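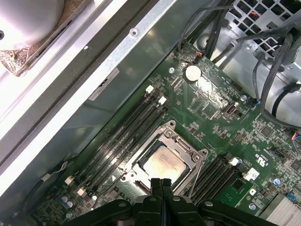 One cleaner in the Conska group told us that the kitchen had to come first, whatever the sheet said, and that she would have done it that way even with a stopwatch on the counter. We heard some version of this in many of our conversations, and it ended up shaping the whole analysis!

4.2 Order of rooms in one-off cleaning visits

The visits in this section come from two domestic cleaning firms, Uvance and Conska, both working in and near Mistoslow. After we removed regular weekly bookings and visits with no end time, 1203 one-off visits were left. They were carried out by 149 cleaners, nearly all working alone or in pairs. Spring cleans, end-of-lease cleans and after-party cleans are pooled here and split apart in Section 4.3.

Each firm gives its cleaners a printed sheet. The Uvance sheet starts upstairs and works down, with bathrooms before bedrooms. The Conska sheet starts at the front door and follows the walls. We had expected the sheets to matter a good deal, and so did both office managers. What the logs show is much more fun. In both firms the cleaners start with the oven, put the product on, leave it, and go off to do something else while it works. The rest of the visit is then built around coming back to that oven. Bathrooms fill the first gap, dusting fills the second, and floors are left for last (the one point on which the sheets and the cleaners agree completely).

Figure 3. Open desktop computer case, with the processor in its socket.

We used the Delaunay coding scheme to turn each log into a string of room visits, with 8 room types and a separate code for trips back to the supply caddy. Hallways gave us trouble. A cleaner who carries a vacuum through a hallway has been in it, but she has not cleaned it, and the first version of our coding could not tell these apart. We went back and recoded every hallway entry under two minutes as passing through. The recoding made the strings shorter and far easier to compare.

Homes with two bathrooms were a lovely surprise. We thought cleaners would do both in one go, with the same cloths and sprays already in hand. Many split them instead, one early and one late, and when we asked about it they talked about their knees and backs. Scrubbing a tub is hard work, and a spell of dusting in between is a rest of sorts. None of the booking software we looked at leaves any room for this.

A further 160 visits had logs too patchy to code by room. We kept them for the total time estimates in Table 5 and left them out of everything else in this section.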